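## Bimanual sweeping: planner and grasp monitor

The Mousavi planner treats the two arms as one kinematic chain once both grippers are closed. Our first version planned each arm separately and merged the trajectories afterward, which caused wrist collisions near the floor. The joint version samples up to 3,000 nodes per query and falls back to the last valid path if it times out.

Grasp state comes from gripper width and motor current. A grasp counts as lost when both leave their limits for 22 consecutive control cycles. The log parser (Pridard) kept 1,199 segments; 2 were dropped for clock skew.

Open issues:

- Thin handles confuse the width check.
- Stairs are in the collision map as a single box.
- Cable slack is not modeled.

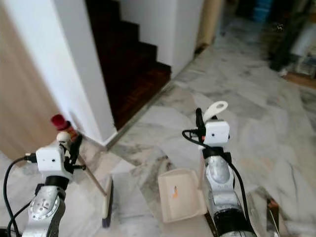 *Kianoush Bagheri*

Broom in the left gripper, dustpan in the right, at the foot of the stairs. Dustpan pose is still taken from the wrist transform alone. Contact with the floor is handled by a fixed height offset, to be replaced with a force threshold by December.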